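3 min read

4. Detecting site technologies from the outside

4.1 What we looked for

Most lookup services that tell you what a website runs on work from the same small pile of clues. Script paths, cookie names, response headers, a generator tag in the page head, sometimes the shape of the CSS class names. None of these was put there for us. They are leftovers, and leftovers get cleaned up, renamed or copied from an old template to a new one. So the first job was to find out how often a clue points at software the site really uses, and how often at software it dropped two years ago.

We took 2000 small-business sites from the Wanden list. Shops, clinics, clubs, a fair number of restaurants. Each one fetched from the front page plus up to four inside pages, scripts on. Sites that redirected to a social profile were thrown out, as were parked domains. After that 1119 sites were left with a working contact form, and for those we could write to the owner and ask what they paid for. Everything below uses the 1119 unless we say so.

Two lookup tools were run over the set: Destora, which reads the page after scripts have finished, and Jament, which reads only the raw source and headers. Both were used with default settings. We did not tune either one, and we did not report errors back to the makers during the run. Rule files were frozen in April.

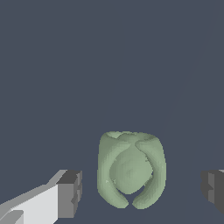 The split between rendered and raw reading matters more than we expected going in. Email sign-up add-ons are the clearest case. Many load late, from a tag manager, after a consent banner is clicked. A raw reader sees the tag manager and stops. A rendered reader sees the add-on if it clicks the banner, and Destora does click, but only when the button text is on its list. Banners in languages other than English were often missed. We count these as misses for both tools even though the cause is different, and we come back to it in 4.3.

Plugin names are a second problem. One plugin can be sold under three names, with the same folder on disk. Older reports list them as seperate products, which makes the market look busier than it is. We merged by folder name first, then by vendor where the owner's answer let us. Where the owner did not know (this was common, a designer set it up and left) we kept the folder name and marked the row as unconfirmed. Unconfirmed rows are never scored as right.

4.2 Owner answers

The form we sent was short. Which system runs the site, which company hosts it, do you send a newsletter and with what, do you take payments and with what, who looks after updates. Free text for all of it. Free text was a mistake for hosting, fine for the rest. Owners gave the name of the firm that bills them, and that firm is frequently a reseller. Ragnarsson turned up again and again as a host in the answers, and in the network records it sits on top of a larger provider's address space. Neither is wrong. We scored hosting twice, once by biller and once by address block, and report both.

Newsletter answers were the most useful. Owners know what they send mail with, they log in to it. Payment answers also good. The system question was mixed. Several people named their page builder as the system, which is fair from where they sit, and we accepted builder names when the builder only runs on one system.

One more thing on the answers. People describe what they have now. A page fetched before the answer came in may show the older setup, so we fetched again on the same day as the reply and used that second fetch for scoring. The first fetch is kept only for the drift counts.

4.3 Where the tools go wrong

Errors fall into a few kinds, and they are not evenly spread. Stale clues came first for both tools. A theme is swapped but the old analytics snippet stays in the footer, a chat widget account lapses but the loader is still called. The tool says "in use". The owner says we got rid of that. From the outside the only hint is that the loader returns an empty body or an error code, and neither tool checks the body.

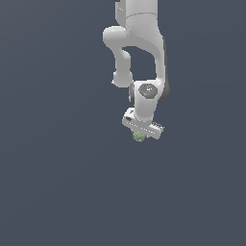

Can a lookup tool tell a paid plan from a free one?
Only sometimes, and mostly for hosted services that show a badge or a shared subdomain on the free plan. For plugins installed on the site's own server the paid add-on often leaves its own folder, but a folder can stay behind after the license ends, so we treat plan level as unknown unless the owner told us.

Second kind, inherited clues. Site built by an agency from a house template, and every site from that agency carries the same header comment and the same unused form library. These errors come in clumps. Take one agency out and the error rate for that library drops hard. For this reason we also give scores with sites grouped by agency, one vote per agency, and we think the grouped scores are the ones to quote when talking about market share.

Third, hidden front ends. A site served as flat files with the editing system kept on a private address. No cookies, no login path, clean headers. Raw reading finds nothing and says so, fair enough. Rendered reading sometimes guesses from image paths, and the guess was good when the upload folder kept its default layout. Upload folders with a date layout are very telling. Once an image service rewrites the paths the hint is gone.

Fourth, version numbers. Both tools read them off the query string on script links. On a lot of sites that string is the theme version and has nothing to do with the core system. We dropped version claims from scoring after checking the first 1000 rows, there was no clean way to do it from page source alone. A version in a readme file is better but many hosts now block the file.

4.4 Notes for reuse

The row format is one line per site per claim: domain, claim, tool, clue text, fetch time, owner status. Clue text is kept in full so a later reader can rescore with different rules. Owner replies are not released, only the status code made from them. Domains are released as hashes, so anyone wanting to join against another list has to hash their own side first, lower case, no leading www, no trailing slash.

If you rerun this, set the wait time after page load by hand. The default in Destora is short and late tags get lost on slow shared hosting. Fetch from the same country as the business where you can, consent banners and even the payment buttons change by visitor location. And keep the raw source as well as the rendered page. We did not do that for the first batch and had to fetch it all agian.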